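Starter Website Package for Small Practices

Branding, a website and the boring bits in between, at a fixed price. For dental, physio and optician practices opening their first site.

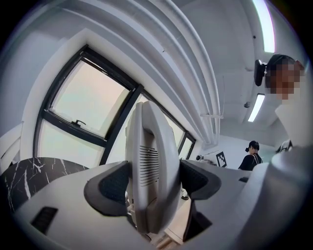
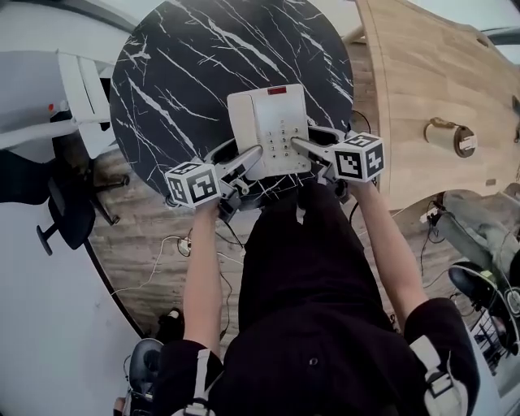
Dreden Sampaio

Most web packages sold to small practices are too big. I have sold a few of them myself, so I know how it goes. The owner comes in wanting a name, a sign and somewhere for patients to find the opening hours, and goes home with a booking portal, a chat window, a monthly blog and a contract that runs until the carpet wears out. Whether any of it brings in a single patient is a question that tends to get asked in the second year.

The Selerik package is smaller on purpose. I am still not sure every practice needs even this much, and if you already have a steady waiting list you may want to keep your money.

What you get

A practice name check, covering the company register, the obvious web addresses and other practices in your county. We do not invent names by the dozen. Bring your own shortlist and we will tell you which ones will cause trouble.

A logo in 2 versions, one for the sign and one small enough to survive on an appointment card. Colours are agreed before any drawing starts. It will probably be blue or green. We will try to talk you out of the tooth.

A website of up to 8 pages: home, team, treatments, fees, new patients, contact, and two spare. The fees page is not optional. Practices often ask us to leave it off, and then wonder why the phone rings all day with people asking what a check-up costs.

Written copy for each page, based on one long call with you. We write it in plain words. If you want "holistic smile journeys" you will have to type that in yourself.

What you do not get

Any promise about search rankings. Firms that promise first place are usually promising it for a phrase no patient has ever typed.

Social media posts. We used to offer them through Ninis, our old monthly plan, and looked hard at the results before closing it. A practice with 203 followers, most of them other practices, is not being marketed to anyone.

Stock photographs of people laughing in white coats. Use your own building and your own staff, even if the light is poor.

How long it takes

The name check comes first and everything else waits for it. After that the slow part is nearly always the client's side: staff biographies, registration numbers, a decision on the sign. If we have heard nothing for 3 weeks the project is paused and your slot goes to the next practice. Starting again costs nothing, but you join the back of the queue.

Hosting and ownership

The web address is registered in your name from the first day. Check this with any firm you speak to, us included — ask to see the record. Hosting is billed yearly and you can move the site elsewhere whenever you like. We hand over the files and the passwords without a leaving fee.

Changes after launch

Small text changes are included until the following June. New pages are charged one at a time. There is no care plan, as I have yet to see one that did much caring.

Page last updated Sunday, February 27, 2022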